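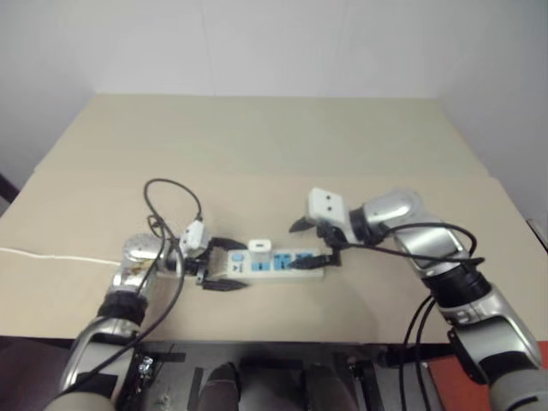

The February bill, and other correspondence

By now most of you will have opened the summer power bill. Mine came on the hottest afternoon of the month, when I had the air conditioner on and my feet in a washing-up tub, and I read it the way you read a school report belonging to someone else's child. $684 for the quarter. Two adults, one dog, and a son who visits on Sundays with his laundry.

I rang the retailer. After a spell of pan flute I was told that my usage was "consistent with a household of four to five people", so either the dog is up to something or Callum's Sundays are worse than I thought.

What followed was a fortnight of going around the house at night looking for little lights. There are more than you'd think. The microwave has a clock we don't use because it's still on last year's daylight saving. The DVD player, last employed for a Midsomer box set, glows blue in the dark like something at the aquarium. The printer wakes itself at two in the morning, clears its throat and goes back to bed. I switched the lot off at the wall, felt tremendously virtuous, and then learned from the meter that I'd been saving enough to run a toaster on special occasions.

The real culprit was in the garage. We have a second fridge out there, a Kasten, bought when we still had parties. It held a jar of gherkins, a slab of ginger beer and half a ham whose origins I'd rather not go into. The door seal had perished along the bottom, so the poor thing had been trying to chill the whole garage, and on some days the driveway. Ploteck in Comdale sell the seals for $87. I stood in the shop for a while working out what that came to per gherkin, and went home and turned the fridge off. My husband has taken it hard. He goes out there of an evening and opens the door.

If you want to do your own snooping, the library has two plug-in energy meters you can borrow for a week on your ordinary card. Ask at the desk, as they live in a drawer with the reading glasses. You put one between the wall and the appliance, leave it a day or so, and write down the number. Pool pumps and hot water systems are usually wired in, so you'll need to look at the timer for those. Ours was heating water at dinnertime on the dear rate, and had been since we moved in.

Check your concession as well. It does not follow you if you change retailers, whatever the cheerful person on the phone tells you, and you have to ask for it again with your card number handy.

Beathag Munro will be at the Clesari Street hall one morning in April to go through bills with anyone who'd like a hand. She did this for a living before she retired and has a very direct manner with pan flute. Bring your last two bills, all the pages, including the ones with the graphs. Allow 90 minutes if you have solar. Tea is supplied and biscuits are up to you.

The Kasten is free to anyone with a ute. Ham not included.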